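Teaching by hand

How Gramton collects its examples, one grasp at a time

The tool weighs little more than a bag of sugar and has no motor in it. A trigger closes two soft fingers, a camera looks down past them, and the person holding it supplies everything else: the arm, the eyes and the decision about where to go next. At Gramton, a small automation firm in Urnitz, this is now the main way of producing training examples for a system called Pastor, which is meant to handle ordinary objects in ordinary rooms.

The older method was to drive a full robot arm by remote control. Aitana Arroyo, who runs the collection work, used it for her first two projects and kept the records. A trained operator with an arm bolted to a bench could produce 28 usable examples in an hour. Moving the arm to a new room took most of a day. The result was a great many examples of the same bench.

"The model learned our bench very well," she says. "It knew the lamp. Move the lamp and the success rate dropped by half."

A hand-held gripper goes wherever its holder goes. Collectors now work in cafés, offices, shared kitchens and waiting rooms, by agreement with the owners, and they are told to leave tables as they find them. Clutter is wanted. So are windows at dusk and surfaces that throw back light, all of which tend to upset a camera-based system.

One example, in Gramton's terms, is a single task from approach to release. The collector starts with the gripper clear of the object, closes on it, moves it, sets it down and withdraws. The camera records throughout, and the path of the tool is worked out afterwards from the video and a motion sensor in the handle. If the path cannot be recovered, the example is thrown away. Fast turns of the wrist are the usual cause, followed by blank walls, which give the software nothing to hold on to.

The Grusside set, named after the district where most of it was gathered, began with 2512 recordings. After checking, 2043 were kept. Marcelino Arroyo, Aitana's brother, does the checking and is not sentimental about it. He rejects any recording in which the collector's free hand steadies the object, and any in which the fingers close twice. Hesitation he allows, within limits. A short pause before contact does no harm, but a long one teaches the system to wait.

Bottles take up a large share of the set. They are tall, they tip, and a clear one is hard to judge by sight: the edges fade into whatever is behind. Liquid inside shifts the balance as the bottle is tilted. The ribbed pads on the fingers give way around a curved side, so the grip need not be exact, but the height of the grip still matters. Collectors are asked to vary it, and to approach from more than one side of the table.

They also work in short shifts. Each lasts 24 minutes, a figure reached by plotting rejected recordings against time worked. Beyond that point the wrist tires, the paths become less steady and Marcelino's pile grows.

What the set cannot supply is force. The tool records how far the fingers have closed, but it has no measure of how hard they press, and a person adjusts that without thinking. Pastor has to infer it from the way the pads bend in the video. With rigid objects the method serves. With paper cups it does not, and a version of the finger with a pressure sensor under each pad is due for trial in December.

Aitana expects the new fingers to make the older recordings less useful, though she does not plan to discard them. Rooms are the expensive part, in her view, and the next round of collection will go back to Grusside with a longer list of addresses.

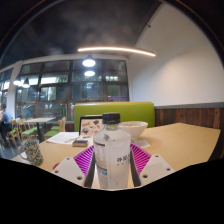

A bottle held between the two fingers of the hand-held gripper, at a table with a laptop and papers.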